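FOR IMMEDIATE RELEASE

Madusau Catering Services Brings Two-Handed Robots to Tray Assembly at Grarnach Kitchen

GRARNACH, Saturday, January 7, 2023 – Madusau Catering Services today announced that it will introduce robotic workstations at its central kitchen in Grarnach, where staff prepare meals for hospitals and residential care homes. The stations have been developed with the engineering firm Rerkier and will take over part of the repetitive plate handling that is now done by hand on the tray line.

Six stations will enter regular service in March. Each one pairs two robotic arms with humanlike hands at a fixed table, where plates and food items are picked up, moved and set down. Employees will continue to portion hot food, check every tray against the diet card and release finished carts to the delivery team.
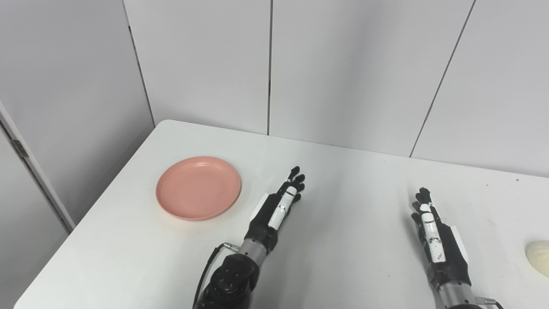 The two hands of a robotic workstation over the table, with an empty plate to the left.

The Grarnach kitchen sends out 1856 trays on a standard weekday. Tray assembly has long been the position with the highest turnover at the site, and employees have regularly named it in workplace surveys as the most tiring. Reaching, turning and setting down plates for a full shift places a steady load on the shoulders and wrists.

"Our employees told us plainly which part of the job wears them out," said Aníbal Barros, director of kitchen operations at Madusau. "We took that as the starting point. The people who know the tray line best have been involved in setting up the stations, and they will be the ones who run them."

No positions will be eliminated as a result of the project. Under an agreement reached with employee representatives, staff now assigned to tray assembly will keep their current pay grade and hours. Assembly shifts will be reorganized so that each employee rotates between station supervision, portioning and diet checks in the course of the day. Employees who complete the operator course will receive a wage supplement beginning with the first full pay period after the stations enter service.

The operator course lasts six days and is held during paid working time. It covers safe starting and stopping, cleaning, the correction of misplaced items and the basic routines used to teach a station a new task. No technical background is required. Courses will be offered on both the early and late shifts.

Rerkier chose hands with separate fingers so that the stations could work with the tableware already in use at the kitchen. Plates, bowls and bread items differ in shape and surface, and the menu changes weekly.

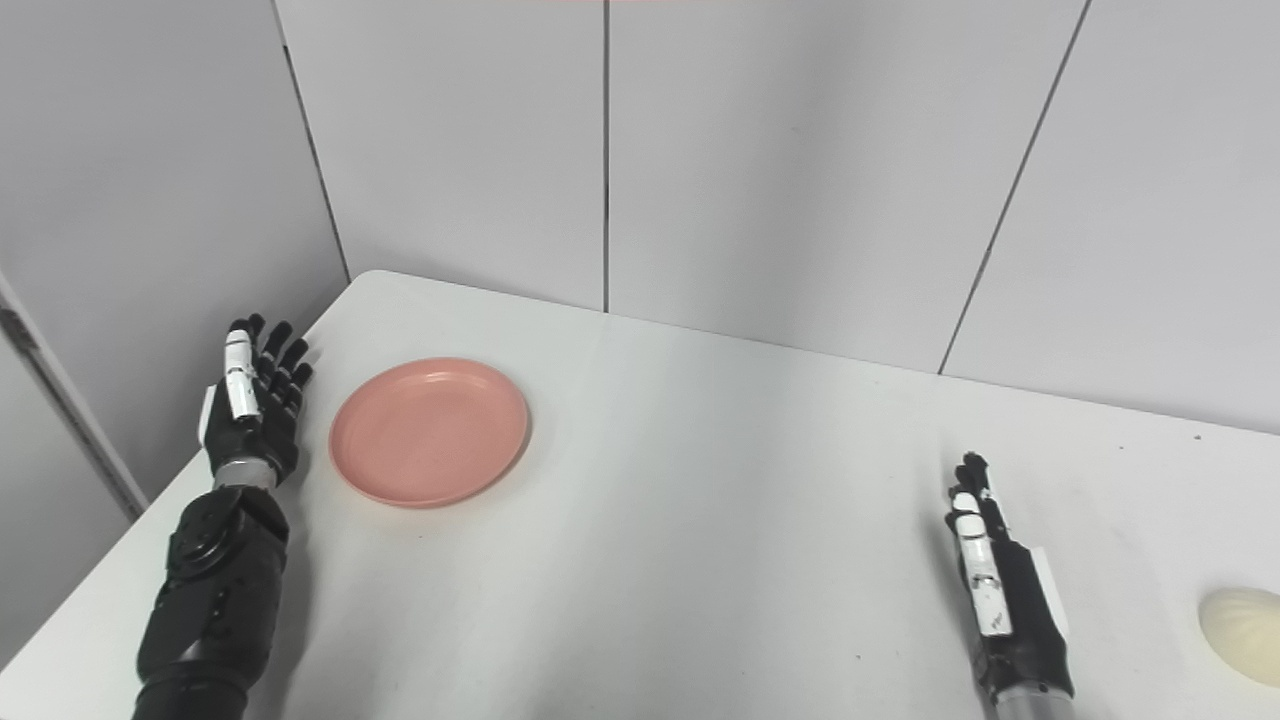
Fingers raised on either side of the table: the hands of the workstation, with a plate and a pale, rounded item at right.

"A kitchen is a demanding place for a machine," said Silvan Mösli, project lead at Rerkier. "A plate is simple for a person to pick up, and it takes a great deal of practice for a robot. We will keep adjusting the stations together with the staff in Grarnach after they go into service."

Before approval for the tray line, each station must complete 1000 consecutive handling cycles without a dropped item. Results will be shared with employee representatives and posted in the staff area.

Madusau will review the project after its first six months of operation. The review will consider employee health, tray accuracy and staff turnover. A decision on stations for the company's second kitchen, in Buthelezi, will be made only after the review is complete.

About Madusau Catering Services
Madusau Catering Services prepares and delivers meals for hospitals, rehabilitation clinics and residential care homes from its kitchens in Grarnach and Buthelezi.

About Rerkier
Rerkier designs and installs robotic workstations for food service and light assembly.

Media Contact
Madusau Catering Services, Press Office, Grarnach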